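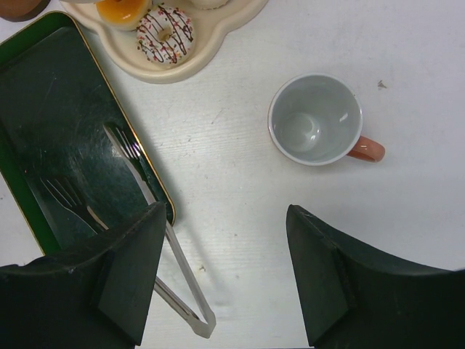 ## 4. Laying out the afternoon tea set

Start with the table clear. The Feldale leaflet says the whole set can be laid in 3 minutes. I have my doubts, so allow longer the first time.

1. Put the green tray down before anything else goes on the table. It can sit at a slant if that suits the reach of whoever is serving.
2. Lay out the fork and the tongs. The leaflet calls the tongs "self-aligning", a claim I can find no grounds for. Turn the gripping end towards the food yourself.
3. Load the tray with the toy pastries. Doughnuts go down first, then the cake slices, then the macarons.

**Caution:** The tray has a thin gold-coloured rim. Skonley describes the same finish as scratch-proof on page 94 of its catalogue. Treat that as advertising and lift the tongs over it – don't drag them. 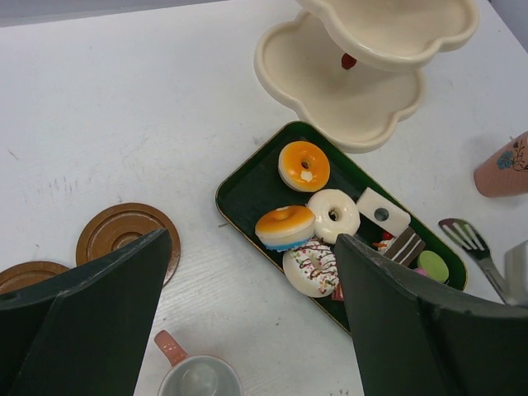 4. Check that the stand is steady before you put any weight on it. Press lightly on one side of each dish, then the other. If it rocks, take it apart and start again. Tightening a crooked post harder has never straightened one for me.
5. Move the food across from the bottom tier upwards. A loaded top over an empty base is asking for trouble, whatever the box says.

**Note:** The suggested layout on the box shows every tier heaped full. Leave gaps, or the tongs won't get in.

### 4.1 Moving food to the stand
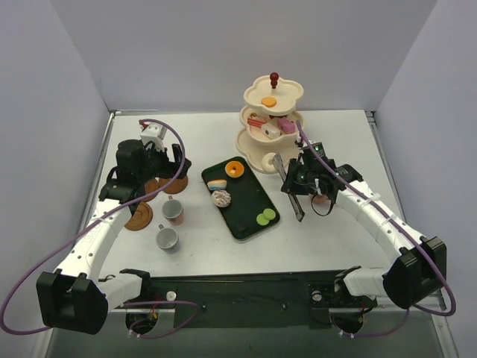

*Text: Albane Boyer. Checked by Satish Chacko. Revised May 28, 2026.*

6. Use the tongs for doughnuts and your fingers for small cubes of cake, which tend to twist out of the tips.
7. Set the coasters to one side of the tray, then stand a cup on each. Turn the handles so that they can be reached without crossing the food.

**Caution:** Coasters placed side by side look tidy but leave little room for fingers. Spread them out if children are pouring.
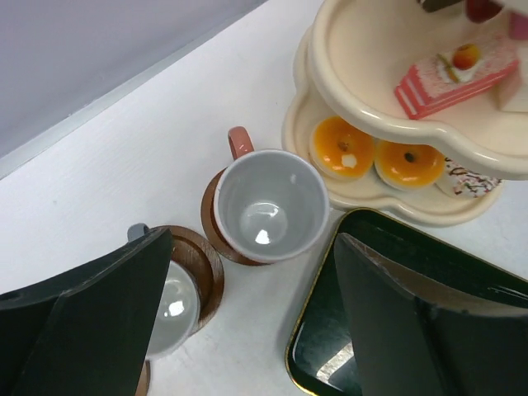
Anitha Thampi disagrees with the last point and wants it noted: her group keeps the coasters close together, and she finds that widely spaced cups get knocked by sleeves. Try both. I remain unconvinced.

8. To clear away, take the cups off first and stack the coasters. Empty the stand from the top down.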